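Threads > Nuria Aguirre > Cables and chargers

Print this thread
E-mail this thread

Saturday, November 16, 2019
Posted by Nuria Aguirre

Doing the cables today. I said I would do them in September and then I didn't. Going to post as I go so I have a record of what I decided.

Starting with the marble counter, where the chargers and the power strip have ended up. The drawer comes after that, and the box under the window if there's time.

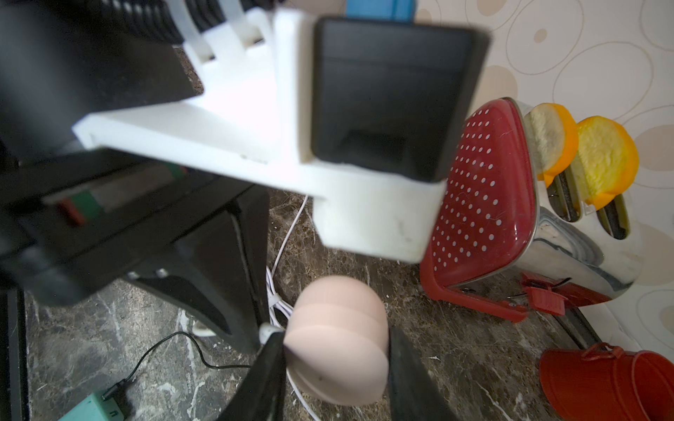
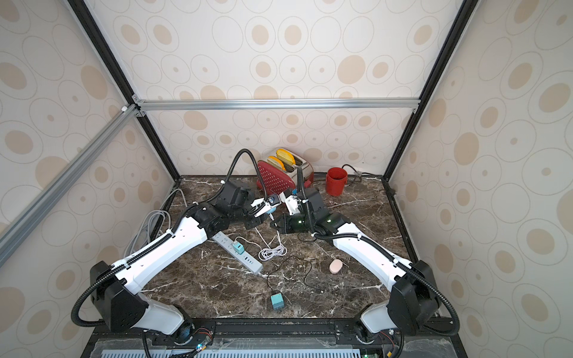
Cables on the marble.

First rule, everything gets unplugged at the wall before I pull on anything. I learned this at the old place when I yanked a lamp off a shelf.

White cable first. White charging cables get a loop the width of my hand and one strap. I used to wind them tight around my fingers and two of them split right at the plug.

For straps I'm using the cut-to-length kind that sticks to itself. I have a 100 foot roll from Skunow. It was cheaper than the little packs and I will probably have it until I die.

Cut them longer than you think. A short strap holds fine on the thin cables and pops open on anything thicker.

Thin black cable next. I don't like thin black ones on dark marble. You wipe the counter and catch it with the cloth and the whole thing comes along.

Ifeanyi Osagie asked if I label both ends. Yes. One end only is no use when you're on the floor behind something holding the other end.

Labels are masking tape folded over into a flag. I write on it in ballpoint. Marker looked better for a week and then rubbed off on everything.

What I write is the thing it charges, and the room. Not the type of plug. I can see the type of plug.

The power strip stays on the counter for now. I want to move it to the back, but then you have to reach past the toaster to get at it and I don't want cables running behind a toaster.

Lucía Palacios says screw the strip to the wall. I'm in a rental, 404 is not getting any more holes from me. They charged the people before us for the towel hook.

There is sticky mounting tape for this. I tried it once with a different strip and it fell off in the night. Krisztina Vörös swears by the Clastia brackets, so if anyone has used those on tile, tell me.

Break for lunch.

Back. Plug adapters. I keep the one that's in use and put the others in a jar with a lid. They used to live in the drawer and the drawer would not close.

The drawer is now on the table, upside down. This was the fast way to empty it. Slow way to find the small screws, so maybe don't do that part.

In the drawer: a lot of earphones, a camera charger for a camera we sold, the cord for the old clippers, a remote marked Urner that goes to nothing I own.

The Urner remote has been through three moves. It's going in the electronics bin at the hardware store on Monday with the camera charger.

Somebody asked how I decide what to toss. If I can't name what it goes with, it goes in a bag with the date on it. If I haven't opened the bag in a year, out it goes. I've opened a bag once, for a printer cable.

Covadonga Barroso says she keeps every printer cable because they are all the same cable. She's right, so I'm keeping one and she can have the rest if she comes and gets them.

Wiping the marble while the cables are off it. Damp cloth, a drop of dish soap, then dry. No vinegar on marble. My aunt did that to a table and it left a dull patch the shape of a plate.

The veins hide crumbs really well. Run your hand over it after you wipe. I went back over the part by the toaster twice.

The plug ends I do with a dry cloth only. There was some jam on one. I'm not going to look into it.

Putting things back now. Strip first, then the chargers that get used every day, then stop. Anything used once a week can live in the drawer and come out when it's needed.

Extra length goes at the strip end – otherwise the coil slides around and knocks the cup over.

Drawer is back in. I cut up a cereal box for dividers. White ones left, black ones right, odd ones in the front where I can see them.

Still have the box under the window. It's mostly extension cords and a string of lights, and the lights need to be tested before anyone gets attached to them.

Doing the box tomorrow. If you want printer cables, message me before Monday, and bring your own bag.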